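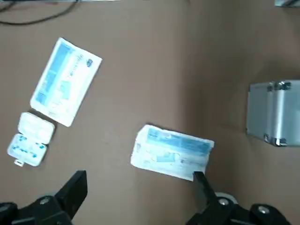
How often do the gripper fingers on a two-arm cell need to be re-zeroed?

Every 210 cycles on mine, plus any time a finger has been off its mount. I started with a longer interval and the closing position drifted enough that thin packets were being pinched on one side.

Posted 09/04/2024

The cell is the one I call Kullen. It has two arms over one table, and the current job is packing a first aid kit into an aluminum case. Flat pouches are the hard part. A bottle forgives a bad finger offset and a pouch doesn't.

My routine for the fingers:

Park both arms and drop to manual speed. Open the gripper fully and wipe the finger faces with a dry cloth. Check the mount screws with the small driver. I had been going by feel until November, when one backed out and took a morning to find. Close on the 12 mm gauge block, read the position, and write it down. If it differs from the last reading by more than 2 counts, run the zero routine in Grustar and read it again.

Do both grippers even if only one is acting up. The Grustar log keeps the two offsets in the same file, and a file with one old value and one new value is a nuisance to sort out later.

After that I do a slow pass at the case with both arms. Start with the right arm low at a front corner and the left arm above the rear edge, and watch the clearance between the left gripper and the lid. The lid folds back and takes up more room than the model says. I added 34 mm to the keep-out height there and have left it alone. 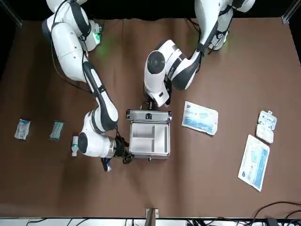

Both arms at the open case, with pouches and pill organizer to the right.

Cables get checked on the same pass. Each one needs enough slack for full wrist travel, with no loop low enough to catch a packet. I use Taipe ties, left one notch loose - tight ones mark the jacket.

The wrist cameras are next on the list. Focus on mine is soft at table height, so small print on a packet can't be read. The pick only needs the outline, but I would like to sort by label at some point. Grulteo lists a replacement lens with a shorter working distance. I haven't ordered it yet, and the mount would need a new spacer either way.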